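[drilline-project] Re: 서랍 과제 수행 기준 및 중간 제출물 관련 문의

보낸이: Astthorpe 공과대학 학생프로젝트 운영실
받는이: drilline-project 메일링 리스트
참조: Sveinbjörnsson관 실습실 관리 담당

Drilline 프로젝트 교과 수강생 및 지도교원 여러분께

지난번 2조에서 문의한 사항에 대하여 운영실과 지도교원단이 협의한 결과를 회신드립니다. 문의 내용이 다른 조에도 해당되므로 개별 회신 대신 전체 목록으로 발송합니다. 원문은 아래에 인용하였으며, 답변은 문의 순서를 따랐습니다.

> 안녕하십니까. Drilline 프로젝트 2조입니다.
> 중간 제출물을 준비하는 과정에서 과제 안내서만으로는 판단하기 어려운 부분이 있어 문의드립니다.
>
> 첫째, 서랍 과제에서 왼손의 사용 범위가 궁금합니다. 안내서에는 "대상물은 오른손으로 다룬다"라고만 되어 있습니다. 왼손으로 옆의 문짝을 짚고 자세를 유지하는 것이 허용되는지, 허용된다면 시도 도중에 손을 떼었다가 다시 짚어도 되는지 알고 싶습니다.
>
> 둘째, 대상물의 초기 배치에 관한 문의입니다. 저희 조는 병을 눕힌 상태로 두고 연습해 왔는데, 다른 조는 세운 상태에서 시작한다고 들었습니다. 두 경우의 난이도 차이가 크다고 생각합니다.
>
> 셋째, 손목 카메라 영상이 흔들려서 대상물이 잘 보이지 않는 구간이 있습니다. 이런 시도를 제출 목록에서 제외하여도 되는지요. 제외하면 저희 조는 요구 수량을 채우지 못할 가능성이 있습니다.
>
> 넷째, 손목에서 나오는 케이블이 서랍 모서리에 걸리지 않게 고정하는 방법에 대하여 실습실의 공통 지침이 있는지 확인을 부탁드립니다.
>
> 바쁘신 중에 번거롭게 해 드려 죄송합니다. 회신을 기다리겠습니다.
> 2조 드림

1. 왼손의 사용 범위

왼손으로 문짝이나 가구의 전면을 짚는 동작은 허용합니다. 시도 도중 손을 떼었다가 다시 짚는 것도 무방합니다. 다만 왼손이 서랍 안으로 들어가거나 대상물에 닿은 경우에는 해당 시도를 양손 시도로 분류하여 별도로 표기하여 주시기 바랍니다. 양손 시도는 감점 대상이 아니나, 한 손 시도의 성공률 계산에는 포함되지 않습니다.

짚는 위치는 지정하지 않습니다. 조별로 정하되, 한번 정한 위치는 제출물의 수행 조건란에 기재하고 임의로 변경하지 않도록 합니다. 손잡이 부분에 체중을 싣는 자세는 가구 파손의 우려가 있으므로 삼가 주십시오. 지난 학기에 경첩을 교체한 사례가 있습니다.

2. 대상물의 초기 배치

안내서의 기재가 불충분하였던 점은 운영실의 불찰입니다. 이번 회신을 기준으로 다음과 같이 통일합니다.

가. 병은 서랍 바닥에 눕힌 상태로 시작한다.
나. 뚜껑의 방향은 시도마다 바꿀 수 있으며, 기록지에 좌 또는 우로 적는다.
다. 병을 세운 상태에서 이미 기록한 시도는 폐기하지 않고 부록으로 제출한다.
라. 서랍은 열린 상태에서 시작한다. 서랍을 여는 동작은 이번 중간 제출의 평가 범위에 들어가지 않는다.

세운 상태로 연습해 온 조가 불이익을 받지 않도록, 부록에 수록한 시도도 지도교원이 열람하고 의견을 첨부하기로 하였습니다. 수량에는 산입되지 않으니 이 점 유의하시기 바랍니다.

3. 흔들린 영상의 처리

제출 수량은 조별 220회로, 변경이 없습니다. 흔들림만을 사유로 시도를 제외하는 것은 인정하지 않습니다. 팔이 이동하는 구간에서 손목 영상이 흐려지는 것은 예상된 범위에 있으며, 머리 쪽 카메라의 기록이 온전하면 유효한 시도로 봅니다. 두 시점의 기록이 모두 판독되지 않는 경우에 한하여 제외 신청서를 작성하여 주십시오.

제외 신청서에는 시도 번호, 판독이 되지 않는 구간의 시작과 끝, 해당 구간에서 수행하던 동작을 적습니다. 사유란에 "영상 불량"이라고만 적은 신청서는 반려됩니다. 성공과 실패의 구분은 영상에서 받은 인상에 의존하지 말고 시도 직후 작성한 기록지를 따르도록 합니다. 기록지와 영상이 어긋나는 시도가 발견되면 삭제하지 마시고 비고란에 표시하여 주십시오.

파일 명칭은 Jeltar 저장소의 기존 규칙을 그대로 사용합니다. 조 번호를 앞에 두고 시도 번호를 뒤에 둡니다. 일부 조에서 한글 명칭과 영문 명칭을 섞어 올리고 있어 자동 집계가 누락되고 있으니 제출 전에 확인하시기 바랍니다.

4. 케이블 고정

공통 지침은 지금까지 문서로 존재하지 않았습니다. 실습실 관리 담당과 협의하여 아래의 내용을 우선 적용하며, 다음 학기 안내서에 정식으로 반영할 예정입니다.

손목 쪽 케이블은 팔꿈치를 완전히 굽혔을 때에도 당겨지지 않을 만큼 여유를 둡니다. 여유분이 지나치면 서랍 측벽이나 레일에 걸릴 수 있으므로, 팔을 서랍 위에서 천천히 한 번 왕복시켜 확인한 뒤 시작합니다. 고정에는 실습실에 비치된 벨크로 띠를 사용하고, 접착테이프는 외피에 자국이 남으므로 사용하지 않습니다. 손목 부착 장치의 나사는 매 실습 시작 시 점검하고 점검표에 조 번호를 적어 주십시오.

케이블이 걸린 것을 발견한 경우에는 손으로 잡아 빼지 말고 정지 버튼을 먼저 누릅니다. 정지 후 재개는 실습 조교의 확인을 받아 진행합니다.

5. 실습 사진

중간보고서 표지에 사용할 사진은 다음의 것으로 통일하며, 조별로 별도 촬영하지 않습니다.
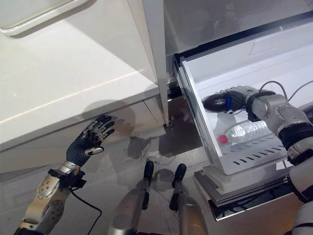
왼손은 흰 문짝에, 오른팔은 열린 서랍 안에 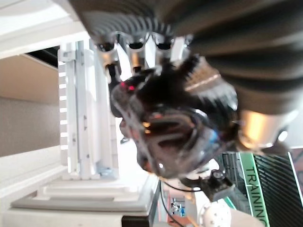
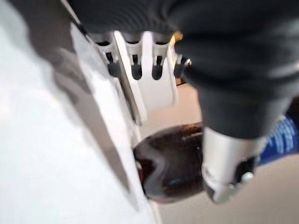

손목 시점
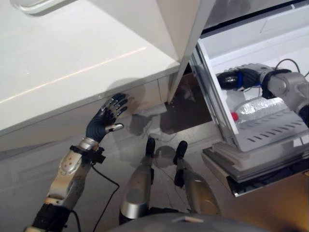 6. 제출 방법 및 실습실 이용

중간보고서는 본문과 부록을 분리하여 Jeltar 저장소의 조별 폴더에 올려 주십시오. 메일 첨부로 보낸 보고서는 접수하지 않습니다. 본문에는 수행 조건, 시도 결과, 실패 유형의 분류, 후반기 계획이 포함되어야 합니다. 실패 유형은 조별로 자유롭게 나누되, 각 유형에 해당하는 시도 번호를 반드시 함께 적습니다.

수강생 26명 전원이 최소 한 차례 조작을 맡아야 한다는 요건은 유지됩니다. 아직 조작을 맡지 않은 학생이 있는 조는 남은 실습 시간에 순서를 배정하여 주시기 바랍니다. 조작자 명단은 본문에 넣지 않고 출석부와 함께 운영실로 제출합니다.

Sveinbjörnsson관 실습실은 중간 제출 기간에 한하여 오후 9시까지 개방합니다. 네 조의 이용 시간이 겹치지 않도록 출입문 옆의 배정표를 먼저 확인하여 주십시오. 배정된 시간을 사용하지 않게 된 조는 당일 정오 이전에 이 목록으로 알려 주시면 다른 조가 이용할 수 있습니다.

퇴실 시에는 서랍에 넣어 둔 물품을 모두 꺼내 보관함에 넣고, 로봇은 지정된 대기 자세로 둡니다. 액체가 담긴 용기를 사용한 조는 내용물을 비운 뒤 반납합니다.

7. 추가 문의

본 회신의 내용에 이견이 있는 조는 조별 의견을 하나로 정리하여 이 목록으로 회신하여 주십시오. 장비의 고장 또는 파손은 목록을 거치지 말고 실습실 관리 담당에게 즉시 연락하시기 바랍니다. 수정된 과제 안내서는 이달 안에 저장소의 공지 폴더에 게시합니다.

감사합니다.

Astthorpe 공과대학 학생프로젝트 운영실
Drilline 프로젝트 교과 담당

--
이 메일은 drilline-project 목록의 구독자에게 발송되었습니다.
구독 해지는 학기 종료 후 운영실에서 일괄 처리합니다.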